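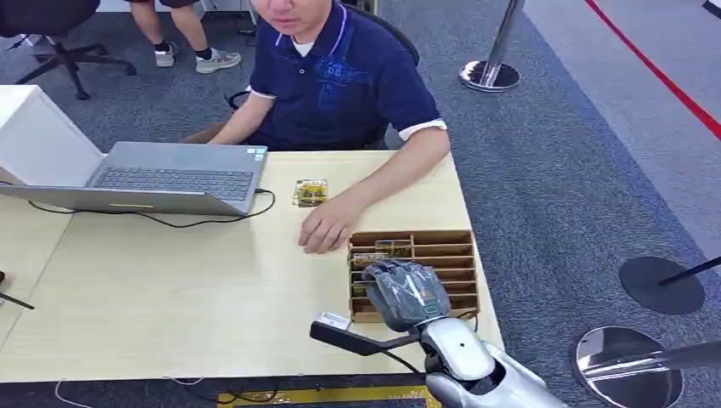
What is the working height of the Miseck desk frame?
The frame adjusts from 56 to 42 centimeters below full extension in fixed steps, and the height is set with the hand crank stored under the left rail.

Miseck Desk Frame, Model 44
Supplied by Sorbridge Office Equipment

The Miseck frame is intended for offices, libraries and training rooms. It is sold without a top and accepts any flat top up to 2 inches thick. Mounting screws are included; drill bits are not.

Specifications
Finish: black or gray powder coat
Legs: steel, with leveling feet
Adjustment: hand crank, removable
Assembly: two persons recommended

Ordering
Frames are shipped flat in one carton. Orders placed before noon leave the Nostard warehouse on the same working day. Schools and public bodies may order on account.

Care
Wipe with a damp cloth. Do not use solvents on the coated parts. Tighten all bolts again after the first month of use.

Related items
Fang cable tray
Fang crossbar, long
Replacement crank handle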